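Chapter 7
Cables, Connectors and the Shared Workspace

7.1 Why wiring has its own chapter

Most written rules for robot cells deal with large motions: how fast an arm may travel, how close a person may stand, what must happen when a gate opens. Wire harness work and board assembly fall under those rules as well, but they add a class of part the rules describe poorly. A harness has no fixed shape. A free connector hangs wherever gravity and the last cable tie leave it, and its position must be found again before each grasp.

This chapter treats the harness as a part with a fixed end and a free end. The fixed end is the last point at which the bundle is held by a bracket, grommet or clip. The free end is everything past that point. Limits on pull force, bend radius and approach direction are all stated with respect to the fixed end.

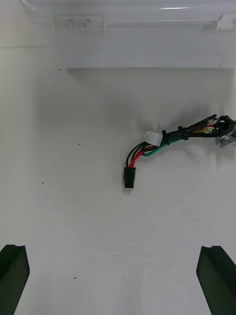 The approach direction matters most when the connector hangs close to a wall. A gripper that closes square to the wall can trap a wire between finger and panel. The Sikergate shop rules, used for the problems in this chapter, require the fingers to be fully open before they enter the wiring area, and require the housing of the connector to be gripped in preference to its wires. Branches that leave the bundle ahead of the target connector are listed on the work sheet by wire color, and the path of the fingers must clear each of them.

7.2 Cables carried by the robot

The robot's own cables are subject to the same care. Tool and camera cables move with the wrist and pass through many more cycles than the product wiring does. In the Dehghan inspection plan, carried cables are checked every 500 operating hours and clamps every 2150. The check covers four points:

1. Slack at each joint, measured with the joint at both ends of its travel.
2. Marks or flattening where the cable enters a clamp.
3. Clearance between any hanging loop and the table or floor.
4. Routing of floor cables outside the marked walkway.

A cable that fails point 1 or 2 is replaced. A cable that fails point 3 or 4 may be rerouted and checked again. 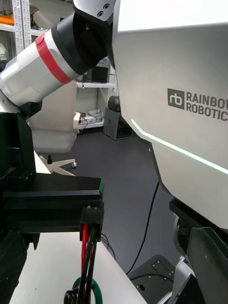

7.3 Two arms at one board

When two arms serve the same circuit board, each arm is an obstacle to the other. The Ernholm procedure divides the space over the fixture into two zones and gives each zone one owner at a time. An arm may enter the other's zone only after the owner has reported that it is stopped or clear. Speed inside either zone is limited to 700 mm per minute.

The board must be held so that side loads from a tool at one edge do not shift it under the tool at the other. Tall parts, capacitors in particular, are entered in the cell model at full height plus a margin of 2 mm. Loose leads near the tool are treated as part of the tool.

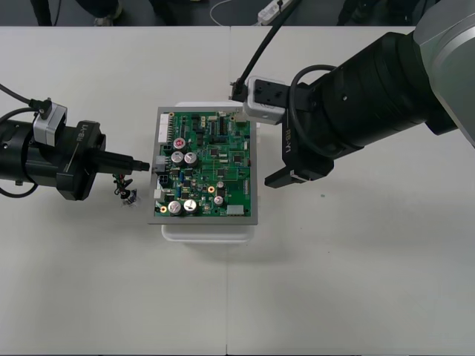 Zeltico, 19 February 2018

The text of Sections 7.1 to 7.3 follows the shop rules in force at the above date. Readers working from the earlier July issue should note that the zone rule was then stated for single-arm cells only, and that the clamp interval was left to the user.

Section 7.4 gives the method for setting a pull limit from the wire gauge and the connector type. Problems 1 through 6 may be worked before reading it.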